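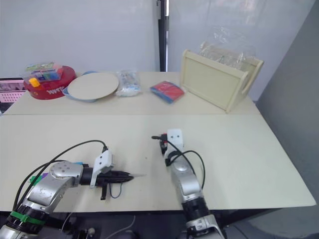
Nandex twin-arm bench unit: equipment page

Supplied and supported by Ferri, Drerancombe. Page kept up by Cyril Dunmore, who also answers the phone most mornings.

The Nandex is two arms at the front of a table, each with a two-fingered gripper, and it is meant for small repeated handling jobs: sorting, passing, threading, putting parts into trays. We sell it. We also get a fair number of them back from people who were told by somebody else that it would replace a packing bench, so please read the whole page before you ask for a price.

What it does well

Small solid parts with flat sides. Blocks, cubes, short pegs, anything the fingers can close on squarely. It will pass a part from one gripper to the other, and that matters more than it sounds, as plenty of bench work is really one hand holding while the other fiddles. It will also do the same dull thing at four in the afternoon that it did at nine in the morning, provided the parts turn up the way it was taught to expect them.

It does less well with bags, film, loose cord and anything floppy. Cord can be done. Allow a lot more setting-up time than the maker's leaflet suggests, and expect to go back to it when your cord supplier changes.

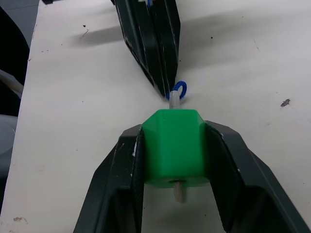

What it changes for the people at the bench

The usual claim is that staff are "freed up for more valuable work". I have put in enough of these to be wary of that sentence. At the Rarkville site the people on the kit bench were freed up to fill the parts bins, clear dropped pieces and press the reset button. Two of them liked it. One asked to go back to hand packing and was right to, in my view, because she was quicker than the arms and bored stiff watching them.

The gain there was in sore wrists. Pinching small parts all day is hard on the hands, and the worst of the pinching has gone. Output went up in the first month, dipped when a new tray came in, and has since settled a little above where it started. If your case for buying depends on a big jump in output, I would ask to see the sums again.

Someone will also need to own the thing. Not the whole shift, one named person with time set aside for it. Sites that skip this end up with a very dear shelf.

Running figures from Rarkville

Shift length used for the trial: 211 minutes of running time
Parts handled per shift: up to 200
Passed first time without help: 97 per cent on blocks, a good deal lower on corded parts
Setting up a new part: 28 minutes with someone who has done it before

The last figure is the one to argue with. A first-timer should write off the morning. Note too that the 97 per cent leaves a handful of stops in every shift, and a stop at the wrong moment costs more than the part.

Before you order

Look at your table. The arms need clear space in front of them and the stock kept out of their sweep - along the back is usually fine. Cables loop over the tops of the arms and people will want to tidy them down with ties. Leave the slack alone until you have watched a full cycle at the arms' longest reach.

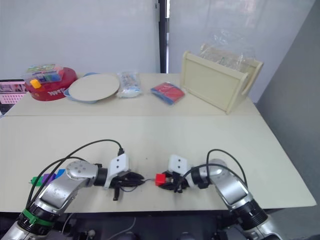
Then talk to the people who do the job now, before the crate arrives and preferably before the order goes in. They know which parts come in bent and which bags split. None of that is in the leaflet, and all of it ends up as downtime.

We do a trial on your own parts at Drerancombe. Bring the awkward ones, and bring whoever will be working next to it. If the trial goes badly we will tell you so, and the charge is the same either way.

Hire, purchase and service prices on request from Ferri. Training for two people is included with purchase - hire customers pay for it separately. Spare gripper fingers are kept in stock. Replacement cables are ordered in and can be slow, so buy a set with the unit.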